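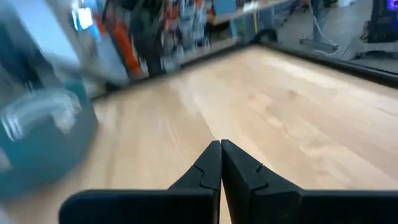
# Teaching the arm by remote control: your first set of demonstrations

Welcome! If you're reading this, you have probably just been given a login and a seat at the leader handles, and you're wondering how a person is supposed to pick anything up with somebody else's fingers. I felt exactly the same way my first week at Tranholm, and I'm happy to say the feeling passes (for me it took an afternoon, for Lợi Mạc it took one cup of coffee, but he plays a lot of video games).

This page walks you through one short session, from sitting down to saving. I wrote the first version on October 9, 2021, and Fouzia Niazi has fixed a good many of my mistakes since then.

## Before you touch the handles

1. Start Drandix and wait for the wrist view to come up.
2. Close the gripper all the way and look at the two black fingertips. They should come together at the bottom of the view, with the notched steps on their inner edges facing each other. If one tip sits clearly ahead of the other, stop and run the gripper zero again.
3. Check that you can see plenty of tabletop past the tips. You'll be using the wood grain to judge sideways motion more than you expect, so it's worth a moment to notice which way it runs. On our blond table it goes on a diagonal, and new people sometimes drift along it without meaning to.
4. Find the dark raised rim at the far edge of the table. Treat it as a wall. Everything past it, shelves and floor and all, is off limits to the arm.

Don't worry if whatever is closest to the camera looks smeared. The wrist camera is near everything, and even a slow move will blur a bottle or a tub that's right beside it. If you need a sharp look, let go of the motion pedal, count to 2, and look again.

## Getting a feel for it

Set speed to 40 percent and leave it there for the whole first day, please. Then simply wander. Go left, go right, rise up, come down until you're a hand's width above the wood, and open and close the fingers a few times at each stop. You aren't recording yet, so there's nothing to spoil!

Uyên Kim taught me a nice trick here: say the direction out loud before you move. It feels silly, but the view turns when the wrist turns, and talking keeps your hands honest while your eyes catch up.

## Recording a demonstration

1. Bring the arm to the home pose and press the record key.
2. Move toward the object in one smooth path. Little corrections are fine, and so is going slowly. Long pauses in the middle are a nuisance, as the robot will learn those too.
3. Open the fingers well before you arrive.
4. Line up so that the object sits between the two tips, then lower, then close.
5. Lift, carry, set down, open, and back away the same direction you came in.
6. Press the record key again and give the take a grade of keep, maybe, or toss.

Be generous with "toss" when you've bumped something. A small fumble that you recovered from nicely should get a "maybe," and Nghĩa Cù will look at it when he sorts the week's takes.

## How many is enough?

For the tub-moving task we recorded 171 takes and kept 158, and the Drandero policy trained on those was pleasant to work with. Your own first batch can be much smaller. Change the starting spot of the object every few takes, and trade seats with someone when your wrists get tired.

## When you finish

Park the arm, close the gripper, and type a line or two in the session notes about anything odd: a sticky handle, a lag in the view, sun on the right side of the table. Files go in the Âu folder under your own initials. If the upload stalls, leave the window open and message Lợi Lương.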